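Ticket: Proofing cabinet drops out of cycle before final stage
Site: Nogueira bakery, Hurnadbridge
Opened: 3 March 2025
Assigned to: Henrique Pacheco
Equipment: Vimero proofing cabinet, Nudari controller
Priority: Medium
Status: Monitoring

Reported problem
Cabinet stops partway through the overnight program and returns to standby. Display shows E6. Restarting clears the code, but the program begins again from stage one and the dough overproofs. Site reports the fault on 5 nights.

Log

Entry 1
Called site. Power supply confirmed stable, no other equipment on the circuit. Asked them to leave the code on the display next time instead of restarting.

Entry 2
E6 on this controller is a humidity sensor timeout. Requested the event export. Every stop falls 52 minutes into stage three, when the steam valve opens for the second time. Temperature readings are normal up to that point.

Entry 3
On site. Removed rear panel. Sensor connector seated but with green corrosion on two pins. Scale on the probe guard. Cleaned the pins, descaled the guard, reseated the connector. Ran stage three on its own – completed with no fault.

Entry 4
Fault came back on the next full run, same point. Cleaning was not enough. Checked the cable against the wiring sheet: the sensor lead runs along the steam pipe for most of its length and the jacket has gone hard near the valve. Resistance climbs when the pipe heats up.

Entry 5
Replaced the sensor lead and moved it to the left side channel, away from the pipe. Replaced the connector as well. Controller firmware left as is. Calibrated humidity against the handheld meter, offset set to zero.

Entry 6
Full program run 8 times with no stops. Event export is clean. Site has gone back to the overnight schedule.

Remaining actions
Water filter is past its change interval – site to order. Recheck probe guard for scale in April. Close ticket after that visit if E6 has not returned.

Attachment

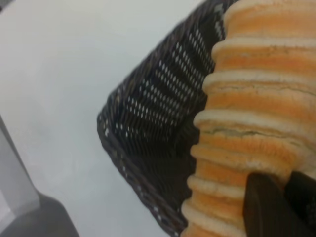 Stacked rounds in a dark woven basket.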